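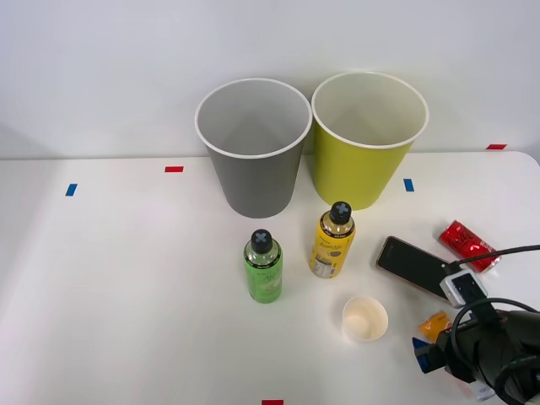 Deux grands gobelets en papier, gris et jaune-vert, côte à côte près du mur.

Fontaine isotherme Zoma Vornia : essai de longue durée

La Vornia est une fontaine à pompe manuelle, à double paroi inox sous vide, d'une capacité utile de 2 litres. Zoma la vend 189 euros avec un bac égouttoir, un goupillon et un jeu de joints. Elle remplace au catalogue un modèle à ampoule de verre dont la pompe avait mauvaise réputation. L'exemplaire testé a été acheté dans le commerce et utilisé depuis juillet dans un bureau partagé, principalement avec du café filtre, parfois avec de l'eau chaude pour le thé.

Construction

Le corps est en inox brossé, sans couture visible sur la face avant. Le couvercle pivote sur un axe métallique et se retire sans outil, ce qui simplifie le remplissage sous un robinet bas. L'anse est large et se rabat complètement. La base tourne sur elle-même, avec une légère résistance qui évite que la fontaine ne parte de travers à chaque pression.

Le bouton de pompe est la seule grande pièce en plastique. Il présente un jeu latéral perceptible dès le premier jour, qui n'a pas augmenté depuis. Le verrou de transport, placé derrière le bouton, est trop petit : avec des doigts humides, il faut s'y reprendre à deux fois. Un repère de couleur aurait aussi permis de voir d'un coup d'œil s'il est engagé.

Maintien en température

Le protocole est simple. Cuve préchauffée cinq minutes à l'eau bouillante, vidée, puis remplie au maximum d'eau à 95 °C. Sonde filaire introduite par le tube d'aspiration, pièce à température stable, aucun tirage pendant la mesure. Après huit heures, la perte est de 17 °C. Le résultat est bon pour cette contenance et suffit largement pour une matinée de travail.

Sans préchauffage, l'écart se creuse surtout pendant la première heure, puis la courbe suit la même pente. À demi-remplissage, les chiffres sont nettement moins favorables : le volume d'air au-dessus du liquide est renouvelé à chaque pression. Mieux vaut donc préparer la bonne quantité que remplir la cuve par principe.

Le café, lui, supporte mal une attente aussi longue. Au-delà de trois heures, l'amertume prend le dessus. La Vornia n'y est pour rien, toutes les fontaines isothermes ont ce défaut.

Pompe et débit

Une pression complète délivre une dose régulière tant que le niveau reste au-dessus du quart de la cuve. Il faut quatre pressions pour remplir une tasse de 200 ml, cinq en fin de réservoir. Le jet est vertical et bien groupé. La première pression après une longue pause crache un peu, le tube s'étant vidé entre-temps.

L'anti-goutte est moyen. Deux ou trois gouttes tombent dans les secondes qui suivent le relâchement, et l'égouttoir devient vite indispensable. Celui qui est fourni est stable mais peu profond, et sa grille se déforme légèrement quand on la retire par un seul côté.

Le Kim de Prirnlow, essayé en parallèle, fait mieux sur ce point. Son clapet se ferme net. En contrepartie, la course du bouton est plus longue et l'effort plus important, au point que la base glisse si l'on appuie de biais.

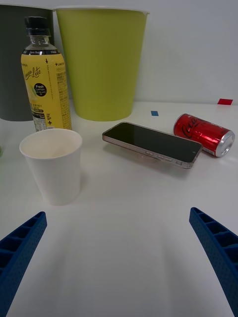 La hauteur sous bec est la cote à vérifier avant l'achat, avec l'emprise au sol. Sur la Vornia, le bec est placé assez haut pour un mug courant, égouttoir en place, mais une gourde sport ne passe qu'en l'inclinant. Le diamètre de la base compte tout autant : sur un plateau blanc qui porte déjà des gobelets, une bouteille, un téléphone et une canette, il faut encore trouver la place du socle et garder un dégagement devant le bec. Un gobelet en papier blanc demande par ailleurs qu'on le tienne pendant la première pression, car il est léger à vide et le jet arrive avec de la vitesse. Une fois lesté par la première dose, il ne bouge plus.

Nettoyage

L'ouverture de la cuve laisse passer une main fine, pas davantage. Le goupillon fourni atteint le fond mais frotte mal l'épaulement, où se dépose le tanin. Un détartrage à l'acide citrique, laissé une nuit puis rincé trois fois, remet l'inox à neuf.

Le tube d'aspiration se démonte par un quart de tour. Le clapet aussi, en théorie. En pratique, le joint colle à son logement après quelques semaines et la notice ne dit pas dans quel sens le remonter. Derek Fothergill, qui utilise le même modèle, l'a monté à l'envers et a perdu la moitié du débit sans comprendre pourquoi. La face striée va vers le bas.

Les pièces de la tête de pompe ne passent pas au lave-vaisselle. Zoma l'indique en petits caractères au dos de la notice.

Pièces détachées

Joints, tube, clapet et bouton sont vendus séparément. Deok-su Seol, au service après-vente, a confirmé par courriel que la tête complète est interchangeable avec celle de l'ancien modèle. La commande d'un jeu de joints a été livrée en quatre jours, dans une enveloppe sans référence imprimée, ce qui oblige à conserver la facture pour identifier les tailles.

Relevé des points

Pour : isolation, base rotative, dosage régulier, pièces disponibles.
Contre : verrou de transport, gouttes après tirage, accès à l'épaulement de la cuve, notice incomplète.

À 189 euros, la Vornia se justifie pour un usage quotidien à plusieurs, avec un remplissage complet le matin. Pour deux personnes, une verseuse isotherme ordinaire coûte beaucoup moins cher et se nettoie plus vite. Le Kim reste préférable si la fontaine est posée sur une surface qui craint les taches - à condition de coller des patins sous la base.

Mise à jour : le jeu du bouton a été remesuré après remplacement du joint supérieur. Aucune différence.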